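Counting Frames: How a Small Effects House Delivers a Feature

26 September 2021

The visual effects schedule for Talebi, the science fiction thriller due in cinemas this November, was fixed before the first day of photography. Billness, the post house that holds the contract for all of its digital work, bid on 3,000 shots. The current list stands at 3,288.
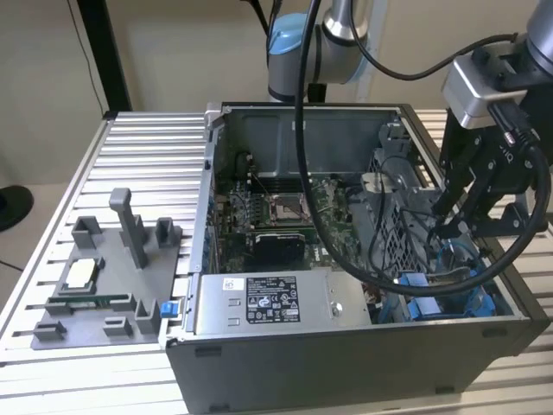
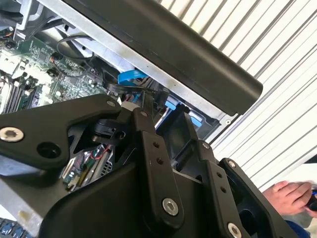 An effects shot passes through the same stages at Billness regardless of its difficulty: plate ingest, camera tracking, layout, animation, lighting, rendering and compositing. Rendering is the stage that sets the calendar. The facility relies on desktop towers, and a graphics card like the black one sitting below the CPU socket in the first picture carries most of the load in preview work, while final frames are calculated on the processor. The division is a matter of memory. A preview of a Talebi corridor fits on a card without trouble. The finished corridor, with displaced wall geometry, volumetric haze and full-resolution textures, does not, and a render that exceeds card memory either fails or slows to the point where the processor would have been quicker.

Distribution of the work is handled by Kundodex, a queue manager written in-house. Each shot enters the queue with a frame range, a memory estimate and a priority. Kundodex splits the range into packets and assigns them to whichever machine meets the estimate. Packets that fail are returned to the queue once, with the estimate raised. A second failure sends the shot back to the lighting department with a log attached.

The estimate is the weak point. It is derived from the previous version of the same shot, so a change in the scene between versions is not reflected until the first packet has run. On Talebi the problem was most pronounced in the flooding sequence of the second act, where the water simulation was revised late and the cached surface grew with every revision. The eventual remedy was to render the water as a separate layer at a fixed memory ceiling and combine it with the set in compositing. The layers had to share identical camera and motion blur settings, and a number of early composites were rejected for a visible edge where the waterline met the hull.

Colour is managed in a scene-linear space from ingest onward. Plates are converted on arrival, and the director's preferred look is applied only as a viewing transform, so the grade can be altered without re-rendering. The arrangement proved its worth when the exterior scenes on Eltik, the film's ice moon, were shifted from a neutral grey to a cold green well after the lighting had been approved. No Eltik shot was returned to the farm for that change.

Of the full list, 3,157 shots have been approved at final quality. The remainder belong largely to the closing sequence, in which the station breaks up over the moon, and to a set of interface screens that are being redrawn to match a revised line of dialogue. The screens are inexpensive to render but slow to approve, as each is checked against the actor's eyeline and the reflected light on the face.

Delivery is by reel. Frames are written as 16-bit half-float files, verified by checksum and copied twice before the reel is released to the colourist. The final reel is locked for picture, and its sound mix is proceeding against temporary renders, to be replaced as the finished shots leave the queue.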